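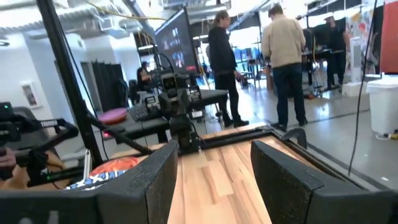

Apr 5, 2020

Spent the weekend rereading the sleep and memory literature for a talk, and I want to get a few things down about targeted memory reactivation. Thread.

The basic method: people learn something in the evening, with a sound attached to each item. You replay half the sounds quietly while they're in slow-wave sleep. In the morning you test everything. The claim is that the cued items hold up better than the uncued ones.

I believe there's an effect. I'm less sure what it's an effect of.

First problem is sample size. A lot of the early papers had 20 people or fewer, and after you drop the ones who woke up or never got enough slow-wave sleep, the analysis is running on less than that.

Second problem is exclusions. If a participant says they heard the sounds, most labs throw them out. Fair enough. But the threshold for "heard" is set differently in nearly every paper, and it's often decided after the data are in.

The Durrani dataset is the one I keep going back to. It pools nights from 8 labs, a bit over 400 participants, all doing a version of the object-location task. Raw files are up, including the nights that got excluded.

Pooled, the cueing benefit is there but small. It's clearest for items people were middling on before bed. Things they knew well didn't budge, and neither did things they'd barely learned.

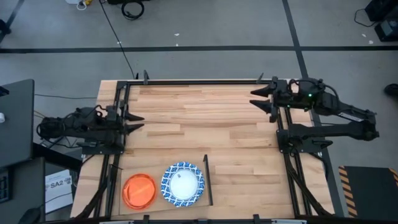 Object-location is a handy task for this. You see a picture at a spot on a screen, it goes away, and later you drag it back to where it was. Error is distance in centimetres, so you get a graded score for every item in place of right or wrong. You can do a tabletop version too, and I've been thinking about whether we should. Take that thin board lying at a slight angle on the bigger wooden surface: you'd have position and rotation to score from one object. As far as I know the rotation part has hardly been touched in sleep studies.

My guess is that angle and position would come apart overnight. People seem to drift toward straight edges when they remember orientation, and I'd like to know if cueing slows the drift or just helps with location. That's a guess. I have no data.

Back to the pooled set. Two labs contribute most of the effect. Drop both and the interval crosses zero. That doesn't mean they did anything wrong. They also had the longest recordings and the most cues per night, so it could be dose.

Cledia scored all the nights again with one set of staging rules, which was badly needed. About a tenth of the cues turned out to have landed in stage 2 or in brief arousals. Taking those out made the estimate slightly bigger, which is the direction you'd hope for.

Someone asked in February about the home kits. The Ovov headband is the one I've tried. Staging is decent for slow-wave and poor for REM. I wouldn't run a memory study on it without a proper EEG on a subset of nights to check against.

The Prolunden protocol is a better bet if you're planning something new. It fixes the volume procedure, the exclusion rule and the primary outcome before the first participant comes in. It's dry reading. Page 2 of the appendix has the calibration steps.

Our own sleep lab is shut for now like everyone else's, so the replication we'd planned for autumn is on hold. We're using the time to write the analysis code against the Durrani files.

If anyone has unpublished null results from cueing studies, even a handful of nights, I'd be glad to get them. My DMs are open. I'll put the reading list up once I've fixed the links.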